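Tandem paragliding: weight limit, wind cutoff, and what happens to the deposit

Asked in: Air Sports and Sightseeing Flights
3 answers
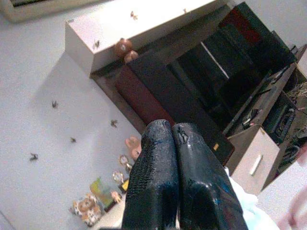

I have a tandem paragliding flight booked with Kesta at the Trenon launch and I am trying to understand the operating limits before the cancellation window closes. The confirmation gives a maximum passenger weight but does not say if that is body weight or weight with boots and jacket. I am reading it at my desk at home, and the clothes I plan to fly in have not been weighed. The launch is listed at 611 meters and the landing field is in the valley. My questions:

1. Is the passenger limit normally measured clothed or unclothed?
2. The terms say flights are stopped above 18 mph. Is that the average wind or the gust?
3. If the pilot calls it off at launch, after the drive up, is the deposit normally refunded or only moved to another date?

I booked in January through Bahrami, a voucher site, and not with Kesta directly. The voucher has its own terms and they do not match the ones on the Kesta confirmation. The voucher says "non-refundable." The confirmation says "full refund if canceled by the operator."

Posted Thu 13 March

Answer 1 (accepted)

Taking these in order.

Weight. Every tandem wing is certified for a range of total flying weight. That total includes the pilot, the passenger, both harnesses, the reserve, the wing itself and everything you are wearing. The operator subtracts the pilot and the gear and publishes what is left as a passenger limit. Some publish it clothed, some leave a margin and publish body weight. Ask which one. If you are within a few pounds of the number, also ask which pilot you will be flying with. A lighter pilot on the same wing leaves more room for you. There is a lower limit as well - a light passenger in strong air can be refused for the same reason in reverse.

Wind. A single number in a booking document is usually a ceiling on the gust, but the wording varies and you should not assume it. The difference between average and gust matters more to the pilot than either figure alone. A steady 12 is often flyable. An average of 8 with gusts to 18 may not be. Direction is a separate condition. If the launch faces west and the wind is east, you will not fly in any strength of wind.

Also check where the reading is taken. A valley station is of little use for a launch well above it. If there is a weather station at launch, use that one and look at the last hour, not the current value.

Deposit. You have two contracts, one with the voucher seller and one with the operator. Your money went to the voucher seller, so the refund route starts there. "Non-refundable" on a voucher generally covers you changing your mind. It does not always cover the operator failing to supply the flight. Email both and ask them to confirm in writing which terms apply to a weather cancellation. Do this before your window closes. Keep the replies.

Answer 2

I flew at Staltimska, not Trenon, so this may not carry over. They weighed me dressed, with boots on, at the office before the van left. Camera and water bottle went on the scale too. The wind was fine at the bottom and too strong at the top and we sat for two hours, then drove down. They offered another date only. I had paid direct.

Flew on the second date. 31 minutes in the air.

Answer 3

Do not go by the phone app forecast. Call them the evening before.

On launch height, 611 meters is above sea level, not above the landing field. Subtract the valley elevation to get the actual drop. A lot of sites are advertised with the bigger number. If the ad promises "1,000 feet of air under you," ask if that is measured from the landing.

For the weight question, see answer 1, but the margin is not something to argue about on the day. The pilot has the final say and can refuse without giving you a figure.

Comment from the asker

Thanks. Kesta replied that the limit is clothed and the 18 is gust, measured at launch. Still waiting on Bahrami about the voucher terms.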